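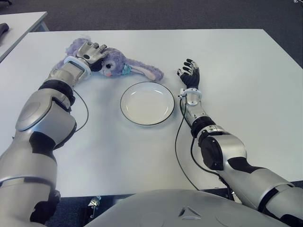
Plush and plate, August

Filed under: Diary / Household / Repairs and Small Things
Home | Diary | Workshop | Archive | Contact

Kilian Imhof's purple bunny is on the white table for inspection, lying on its side with the ears stretched to the right. The plate is for loose thread and anything I unpick. It has a black line around the rim and is shallow enough to get fingers into.

Weight on the kitchen scale this morning: 118 grams, entered in the book before breakfast. The pile is long and fuzzy, so measuring from the fur gives a bad number. I part it and measure from the backing cloth. Ears first, then body, then paws.

Ingeborg Bühler wrote from Ollwood at noon. She wants the seam at the base of the ears checked from the inside, which means opening 6 stitches and closing them with the same spacing. I would use the Toom thread, single strand, waxed. She prefers double. I will try both on scrap.
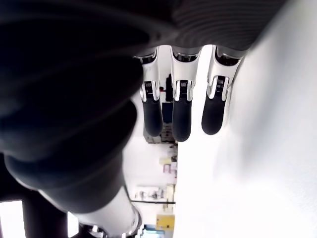

Fingers and wall, bright side to the right.

The light by the wall is strong and flattens white surfaces. For color matching I will wait until evening and use the lamp. The Famau shade card has two lavenders that look the same at noon and differ under a bulb. Kilian needs an answer on the replacement thread before he drives to Iston.

Washing plan, if the seam is sound: cool water, hand wash, no wringing, then 1,440 minutes flat on a towel. I write drying times in minutes because the old book does. Ears to be turned at the halfway mark.

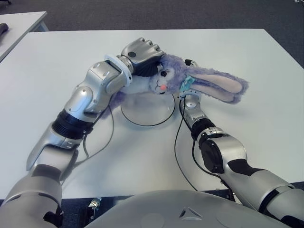
Bunny on its side, blue bow at the neck.

The bow comes off before washing. Blue ribbon can bleed into pale fur, and the lining of the ears is pale pink. Retie by hand afterward, short loops.

Left to do: scrap test, thread order, reply to Ingeborg.

2 comments | 5 shares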